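FOR IMMEDIATE RELEASE

Feb 26, 2021

Wornura Community Table Names Anahera Sutcliffe Its First Full-Time Director, Ending Seven Years of Her Doing the Job Anyway

WORNURA – Wornura Community Table, which runs the free weekly grocery and hot meal program out of the old Cadia Street feed store, has appointed Anahera Sutcliffe as its first full-time director. The appointment takes effect immediately, although people who have called the Table's phone line at any point since it was connected may be surprised to learn that she did not already hold the post.

Sutcliffe came to the Table 7 years ago to drop off a box of canned peaches. She was asked whether she could stay for an hour and hold the door. Her titles since then have included door, door and bread, acting coordinator, interim acting coordinator, and, on one grant application, "Ms. Sutcliffe (various)." The board reviewed these titles in the fall and agreed that a shorter one would fit better on the letterhead.

"I'm very pleased to accept," said Sutcliffe. "I did ask what would change, and I was told I'd be getting a chair with arms."

The Table currently serves 813 registered households in Wornura and the farm roads north of Cadia. When Sutcliffe took over the register it was kept in a spiral notebook, in pencil, by someone whose sevens looked like ones. She spent most of her first winter calling people to ask where they lived. Several of them still send her birthday cards.

Under her watch the program moved from a single pickup line to a choice model, in which households walk the shelves and take what they will eat. The old system handed everyone the same bag. It was fair in the sense that everybody got the beets. Since the change, the amount of food left on the wall outside the building after pickup has dropped to almost nothing, and the Table has stopped ordering beets.

She also began the evening hours for people who work days, the delivery route for people who can't get to the building, and the rule that no one is asked to explain why they came. This last item cost nothing to set up and took the longest to get through a meeting.

The past year has been a busy one. In a matter of days last spring the Table closed its dining room, moved pickup to the parking lot and learned how to hold a conversation through a windshield. Hot meals went into lidded containers, at 300 a week, and have stayed there. Sutcliffe directed traffic in an orange vest two sizes too large for her, which has now been retired and hangs in the hallway next to the fire extinguisher inspection card.

"She parked my truck for me once," said Keegan Tapsell, chair of the board. "I hadn't asked. I was at an angle."

Tapsell, who led the search for a director, confirmed that the board advertised the position widely and took the process seriously. Two candidates were interviewed. The other one, on being shown around the building by Sutcliffe, withdrew and wrote a letter recommending her.

"We did things by the book," said Tapsell. "It's a thin book. We've asked Anahera to write a longer one."

The position is funded for 2 years through a mix of individual gifts, the annual plant sale, and a bequest from a longtime supporter who asked not to be named and who also asked that the money not be spent on a plaque. The board has honored both requests. It would like to note that it had already priced the plaque.

Sutcliffe's first task as director will be to reopen the dining room when it is safe to do so. The tables have been kept, and so have the chairs, apart from the ones everyone had been hoping to lose. The Table expects to begin outdoor seating in May, weather permitting, with a limited menu and a sign-up sheet. Soup will be offered. There has been a good deal of correspondence about the soup, and the director has read all of it.

Other plans for the coming year include a second freezer, a ramp at the side entrance with a slope that a person could reasonably get up, and a growing partnership with Bimico Gardens, the community plots behind the rail yard. Bimico growers supplied the Table with greens, squash and tomatoes last season, as well as a quantity of zucchini that both organizations have agreed to discuss before planting begins. A joint seed day will be announced separately.
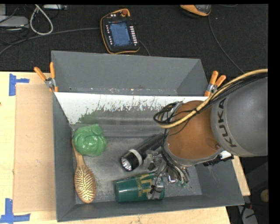 A gray bin on a wooden tabletop, with a robot arm reaching in from the right.

The director will also be looking at the hours. At present the Table is open three afternoons and one evening, a schedule that was settled long ago around the availability of a borrowed van. The van has since been returned. A short survey on new hours will go out with the next grocery pickup, and households may fill it in on paper, by phone, or by telling Sutcliffe in the supermarket, which is how most of the last survey was completed.

Asked what she would like people to know about the Table, Sutcliffe said that the door on Cadia Street sticks and needs to be pushed at the bottom.

"People think it's locked and go home," she said. "It isn't locked. Give it a kick. We'd much sooner fix a door than have someone go without dinner. We're fixing the door as well. It's on the list."

An informal welcome for the new director will be held in the parking lot once gatherings of that kind are allowed again. Sutcliffe has asked for no speeches. Tapsell has prepared a speech. Coffee will be provided, and guests are welcome to bring something for the shelves. Peanut butter, rice, cooking oil, baby formula and low-sodium soup are always needed. Please check the dates on cans before donating. The Table received one last month that was older than its board chair.

About Wornura Community Table

Wornura Community Table provides free groceries and hot meals to anyone in the Wornura and Cadia area who wants them. No paperwork beyond a name and a household size is required. The Table is an independent nonprofit governed by a local board, and it relies on donations of food, money and time from its neighbors. Anyone wishing to help in the kitchen, on the delivery route or at the door may stop by during open hours. Please be aware of what happened to the last person who offered to hold the door.

Media contact

Keegan Tapsell, Board Chair
Wornura Community Table, Cadia Street, Wornura
Calls are returned in the evening. Photographs of the director are available on request, once she has agreed to one.

###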